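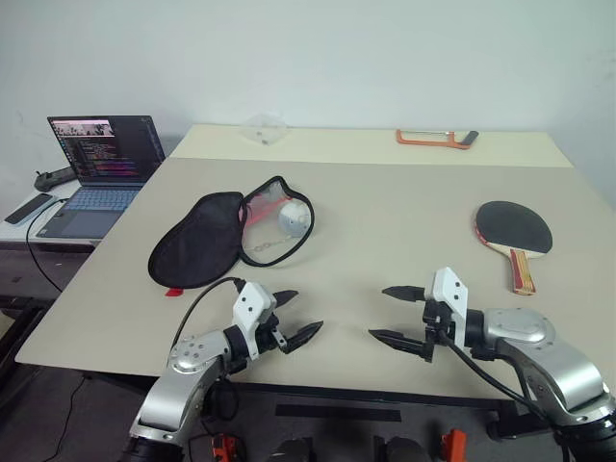 Pladness ouvre un centre de développement à Trirkunthorpe

kbasaran
12 février 2023
Pladness a confirmé l'ouverture pour mai, avec 946 postes sur trois ans. Les offres côté back-end sont déjà en ligne. Quelqu'un a postulé ?

Sevim_Y
Oui, pour un poste en infra. Deux entretiens en visio, réponse au bout de 9 jours. Salaire correct, mais présence obligatoire quatre jours par semaine.

saqib.a
946 postes, je n'y crois pas. Kullus avait annoncé la même chose au même endroit et ils sont restés à presque 8 personnes par étage.

kbasaran
Kullus n'avait pas signé de bail. Pladness reprend tout l'immeuble Rao.

saqib.a
Un bail, ça se sous-loue. On en reparle dans un an.

Gulizar O.
Sevim_Y, les quatre jours sont dans le contrat ou c'est le recruteur qui le dit ?

Sevim_Y
Dans le contrat, article 3. J'ai demandé à passer à trois, refusé.

Gulizar O.
Merci. Ce sera sans moi, j'ai plus d'une heure de train.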